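Un sitio para los dulces en la mesa común

En nuestra oficina teníamos una costumbre poco ordenada: cada uno traía caramelos o chocolates y los dejaba donde había espacio. Al final de la semana aparecían envoltorios entre los papeles y alguna chocolatina aplastada debajo de una carpeta. Después de varios intentos encontré una manera de organizarlo que funciona también en una casa con sala de estar pequeña. La explico con los detalles que me parecen útiles.

Elegir la bandeja

Probé primero un bol de vidrio hondo. Era bonito, pero los caramelos pequeños se iban al fondo y las barras quedaban de pie y se caían. Mejor es una bandeja baja, con borde, de un color claro. Con el fondo claro se ve enseguida qué queda y también si hay migas. Las de forma hexagonal me gustan más que las redondas, porque se pueden coger bien por dos lados cuando hay que moverlas. La nuestra la compré en Altıntaş, una tienda de menaje cerca de la estación, y se limpia con un paño húmedo y una gota de jabón.

Dónde ponerla

En una mesa redonda, el centro es el lugar más justo: todos llegan igual. Si la mesa se usa también para trabajar, dejen libres 30 centímetros entre la bandeja y el borde, así caben los cuadernos. No la pongan al lado de la ventana. El chocolate que se ablanda y después se endurece toma un color blanquecino; se puede comer, pero ya no apetece.

Qué poner dentro

Solamente dulces con envoltorio individual. Yo mezclo dos o tres tipos de barras con caramelos de papel retorcido, que llenan bien los huecos. Las barras van primero y los caramelos encima, sin apretar. No lleno la bandeja hasta arriba – si está demasiado llena, al buscar un sabor la gente saca los otros y no los devuelve.
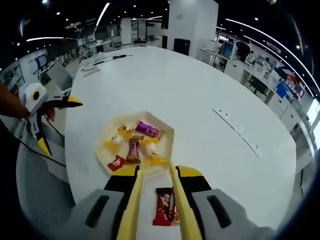
Para los papeles y los bolígrafos tengo otra regla: se quedan en el lado de la mesa donde se usan y se recogen por la tarde, a las seis. Las reglas largas es mejor colgarlas de un gancho, pero si se necesitan cada día pueden quedarse en la mesa, cerca del borde.

La limpieza

Una vez al mes vacío la bandeja completa y miro las fechas. En verano lo hago cada 10 días. Mi compañero Güven Sarıgül propuso poner un vasito al lado para los envoltorios vacíos, y fue una buena idea: antes la gente los devolvía a la bandeja, doblados, y uno abría la mano con ilusión para nada. El vasito se vacía cada tarde.

Si la mesa blanca tiene manchas de chocolate, no froten en seco. Primero agua tibia, se espera un minuto, y después un paño suave.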